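Progress report, Tarkora teleoperation work
For: Sigrún Þrastardóttir
From: Ngaio Tapsell
2026-02-09

Hi Sigrún – we're in much better shape than we were in December, and I'm really pleased with how the toy basket task is coming along! We now have 575 demonstrations saved, all done by remote control with an operator driving both arms. Adel did most of the driving (he's gotten scarily smooth at it) and Alby has been checking every recording before it goes into the training set.

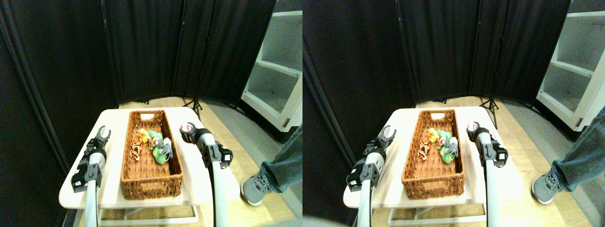 Both arms at the wicker basket, toys grouped toward the far end.

We threw out 29 recordings, mostly ones where the operator paused so long that the arms just hung there. I'd like to keep that rule strict, even though it hurts a bit to lose the time. Adel also asked for a lighter pair of hand controllers, and Birger has a set from Skundico on loan that we're trying out now.

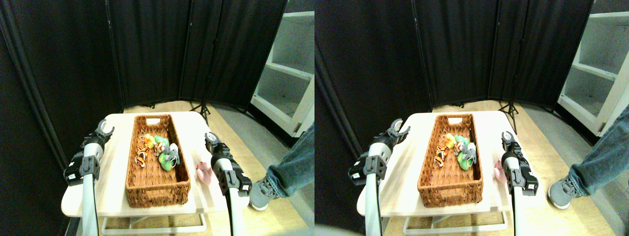
The soft toys are still the tricky part. They squash, they roll, and a grip that looks great on the operator's screen can be a little off. We've started asking new operators to do 10 practice runs before we save anything, and their first real recordings look a lot less jerky – Alby spotted the change right away.

Next up is training on the full set, then three more operators so we don't end up with a robot that only moves like Adel. I still need your okay on the extra operator hours before I book them.

Ngaio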